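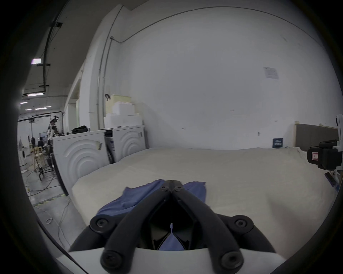 I've been charging an electric car at home since the spring with the Dundetti Nara, a wall charger that watches what the rest of the house is drawing and gives the car whatever is left over. That second part is why I bought it. Our supply is an old one and the electrician was a bit gloomy about it, and if you picture two front-loading washing machines side by side like the white ones behind the bed, both heating water while the oven is on and somebody fancies a shower, you can see why he'd rather the car didn't help itself to the full amount at the same moment. The Nara handles all of that without being asked. I love it, mostly, and I've got a fair few notes for anyone thinking of getting one.

## What you get

The charger itself is a flat grey box, smaller than I'd expected, with a holster for the plug that sits separately so you can put it where it suits you. There's a sensor clamp that goes round the main supply cable indoors, and a little bag of wall fixings that my electrician looked at and put straight back in the bag. He used his own.

Mine is the 7 kW version, which is as much as most ordinary houses can use anyway. You choose between a fitted cable and a plain socket. Go for the fitted cable! I dithered over this for ages because the socket looks neater, and then I tried a friend's socket model in the rain, fishing a muddy cable out of the boot, and that settled it.

The only extra I paid for was the longer cable, £50 on top, and it reaches the charging flap whichever way round I've parked.

## Getting it fitted

The fitting took a morning. The clamp was the fiddly bit, as our meter cupboard is full of coats and the cable had to come through behind the skirting. If your meter is a long way from your drive, ask about this before you book anyone. Dundetti do a wireless clamp as well, but mine is wired and I'm glad of it, having read plenty of grumbling about the wireless one losing touch with the box through thick walls.

Do get the installer to stay while you set up the app. Mine did, and it was just as well, because the box wanted an update before it would do anything at all and sat there blinking orange for long enough that I'd have rung the helpline.

## Living with it

Most evenings I plug in, hear the clunk and go indoors. The car starts when the cheap rate does and stops when it's full enough, and in the morning there's a small summary waiting. My best night so far put 119 miles back into the battery, which for us is most of a week of school runs, the big shop and a trip over to my mum's.

The load balancing is the star, though. I stood in the hall with the app open one evening like a child with a train set, switching things on. Kettle on, and the car's share dipped. Oven on, and it dipped again. Everything off, and back up it crept. It's quite gentle about coming back up and leaves a decent pause, so it isn't hopping about every time the fridge starts. We haven't tripped the main fuse once, and with the old three-pin charging lead I used to lie awake wondering about it.

The lights on the front are well judged too. Green for ready, blue for charging, and you can dim them or turn them off altogether, which our neighbours will have been pleased about.

## The app

Fine, with moments of being very good. The schedule page is lovely and clear, you drag the two ends of a bar and that's your charging window. It also talks to Murkine, the tariff service we're on, so if the cheap hours move then the schedule moves with them. Linking the two took me three goes and I still don't know what I did differently on the third.

What I don't like is the history page. It shows cost by month, or by single charge, and nothing in between, and if you want the figures in a spreadsheet you have to email them to yourself one month at a time. October's arrived twice. I've written to Dundetti about this and had a friendly reply saying it's on their list.

You can work the charger without the app, by the way. There's one button on the side, and a long press starts a charge straight away and ignores the schedule. I'd have liked that to be on page one of the booklet. It's near the back, after the bit on recycling.

## How it compares with the Solheim

The other one I looked at seriously was the Solheim, and I've since had a good play with one at a relative's house. It's a handsome thing, with a proper screen, and the plug slides home with a really satisfying click. It's better than the Nara if you've got solar panels, as it can run on spare sunshine alone and the Nara only does a rather half-hearted version of that. If I had panels I'd probably have bought it.

But its load balancing is an add-on, with its own box and its own fitting charge, and the screen is hard to read in bright light. For a house like ours, no panels and a supply that needs looking after, I'd pick the Nara again tomorrow.

## Odds and ends

- The holster is a tight fit for the first few weeks. Give it a wiggle and it loosens up.
- The fitted cable goes stiff in frosty weather. Coil it in big loose loops.
- The guarantee is 2 years as standard, and it starts on the day of fitting if your installer registers it. Check that they have.
- There's a PIN lock if your drive is open to the street. I set one, forgot it, and was able to reset it from the app in a minute or so.
- It makes a faint hum when charging at full power. I can only hear it standing right next to it, but I wouldn't put it on a bedroom wall.

I'll add a note here when the spreadsheet export turns up, and another after a proper cold winter.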